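What Does "Educational" Mean on a Toy Box?
Research project report, Fernarcombe Senior College
Submitted Oct 31, 2018

Introduction

My question was whether the word "educational" tells a buyer anything useful when it is printed on a toy. I started out suspicious of the word and I'm still suspicious of it, although for slightly different reasons than the ones in my proposal. The proposal assumed that toy sellers were making false claims. Most of the claims I found were too vague to be false.

I left out electronic toys that need a subscription, and I left out books. Everything else was fair game: puzzles, blocks, bricks, science kits, play dough, dolls, board games.

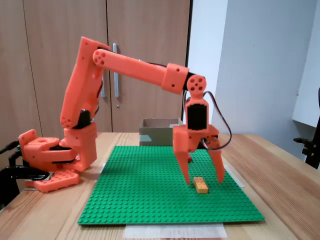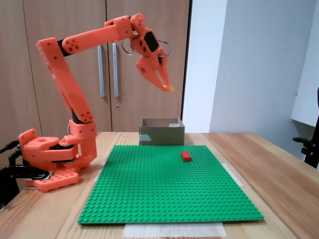
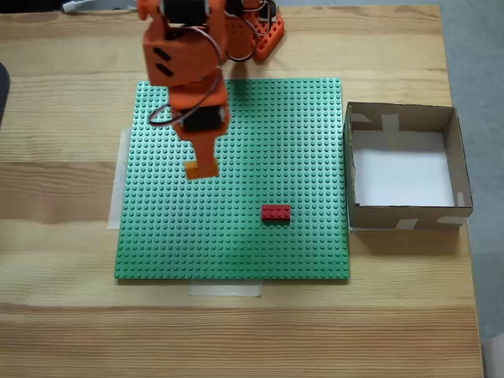
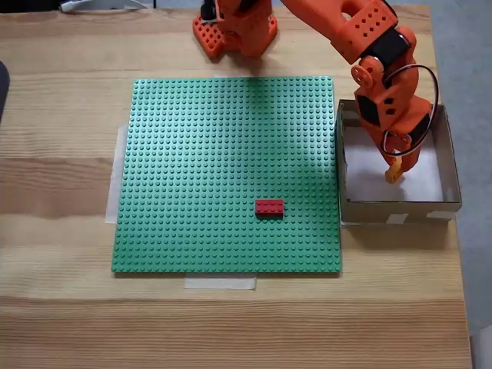

Third and fourth pictures: a red 2x4 brick on a green baseplate.

Background

The idea that toys should teach children something is old. Wooden blocks and shape puzzles were used in early kindergartens well before anybody sold them through a catalogue with a learning icon beside the price. What seems newer is the list of separate skills. A set of blocks used to be a set of blocks. In the catalogues I read it is a set of blocks that "supports fine motor development, problem solving and social-emotional growth", and the set of blocks next to it supports the same things for more money.

I want to be fair to the people who study play. There is serious research on block play and spatial skills, and I read what I could get through the school library. My difficulty was with how far it stretches. A study in which an adult sits with a small group of children and gives them guided building tasks every week is testing the adult and the tasks as well as the blocks. A box on a shelf comes without the adult. When the back of the box says "studies show", it usually doesn't say which studies, or what the children in them were asked to do.

There is also the problem of which way the arrow points. Children who are already good at picturing shapes may enjoy construction toys more, ask for them more and get given more of them. If you then find that kids who own plenty of bricks do well at geometry, you haven't learnt much about bricks. Several of the articles admitted this in their discussion sections. None of the toy catalogues had a discussion section.

Method

I collected 100 product descriptions from the websites and printed catalogues of three sellers: Gester, Avram and Jirkomo. I chose them because all three deliver to Fernarcombe and all three have a section with "learning" or "educational" in its title. I took items in the order they were listed so that I couldn't pick the silliest ones, which I was tempted to do.

For each description I wrote down:
the price
the recommended age
every skill the toy was said to build
whether any evidence was mentioned
whether the same seller listed a similar toy outside the learning section

The last point turned out to be the most useful and I only added it after the pilot, which meant going back over the Gester listings again. I've kept both versions of the coding sheet in my folio.

I also put a short written survey out to parents at the local toy library. It asked what they thought "educational" meant and whether it had ever changed what they bought. The answers were anonymous and I haven't quoted anyone who didn't tick the permission box.

Findings: the listings

Most of the descriptions named at least one skill. The favourites were creativity, problem solving, fine motor skills and "imagination", which some sellers treated as the same as creativity and some treated as an extra benefit. Fine motor skills appeared on nearly everything a child could pick up. I suppose it is true that picking something up uses the fingers. It would also be true of a spoon.

Evidence was mentioned in very few listings. Where it was, it tended to be a phrase such as "developed with experts" or "teacher approved". I wrote to all three sellers asking which experts and which teachers. Avram sent a polite reply saying the information belonged to its suppliers. Jirkomo sent a link to its returns policy. Gester had not answered by the time I finished, and I have not treated silence as an admission of anything.

The comparison of similar toys inside and outside the learning section was the part I expected least from. Jirkomo sold what looked to be the same wooden shape sorter in both places, with the same photo and the same dimensions. In the baby section it was described as "bright and fun". In the learning section it developed "early geometric reasoning". The price was the same, so I can't say that the label made it dearer. Elsewhere the learning version did cost more, but it often came with an activity booklet, and I had no way of working out what the booklet was worth.

Age ranges were another weak spot. Some were plainly about choking hazards, which is a safety matter and has rules behind it. Others seemed to be about ability, with a puzzle for "advanced" four-year-olds sitting beside an almost identical one for ordinary five-year-olds. A parent reading quickly would have trouble telling a safety age from a flattering one.

Findings: the survey

Parents were more sceptical than I had predicted. Several wrote that they ignored the label completely and looked at whether the toy would survive. One wrote, "It's for grandparents." Another wrote that she knew it was marketing and still felt better buying it, and I think that answer deserves more attention than the ones I agreed with.

A few parents said the label helped them set a limit. They would spend up to $20 on a toy that was "just a toy" and go past it for one they could call educational. If that's common, then the word is doing work for the seller even when the buyer doesn't believe it. My sample is far too small to say whether it is common.

Problems with this project

People who use a toy library are not typical toy buyers. They've already decided against buying a lot of toys new, so their suspicion of marketing may be stronger than usual.

The coding was done by me alone. My teacher suggested getting a second person to code part of the sample, and I should have done it. "Encourages sharing" could be counted as a social skill or as ordinary advertising talk, and I changed my mind on it halfway through the Avram listings. I went back and fixed the earlier ones — I hope all of them.

I never watched any children playing. A listing tells you what a seller wants an adult to believe. Whether a particular child learns anything from tipping bricks on the floor is a separate question that I can't answer from a catalogue.

The word limit of 1,000 for the literature review meant that I dropped a section on science kits. I'd have liked to keep it, as the kits were the only products where you could check whether the stated lesson was in the box.

Discussion

I don't think "educational" on a toy is a lie. I think it is closer to "natural" on a shampoo. It points in a pleasant direction and commits the seller to nothing. A claim that could be tested would name the skill, the age, how the toy was used and for how long, and what the children were compared with. I found no listing that gave even 2 of those together apart from skill and age.

There's an argument on the other side. A parent who plays with a child because the box promised learning has still played with the child. I can't dismiss that, but it gives the credit to the parent, and the parent could have done the same with saucepans.

Further work

If I had until the end of November I would recode the whole sample with a partner, and then repeat the survey outside a shop in place of the toy library. I'd also ask parents to read the two Jirkomo shape sorter descriptions without telling them it was the same toy, and ask what they would pay for each.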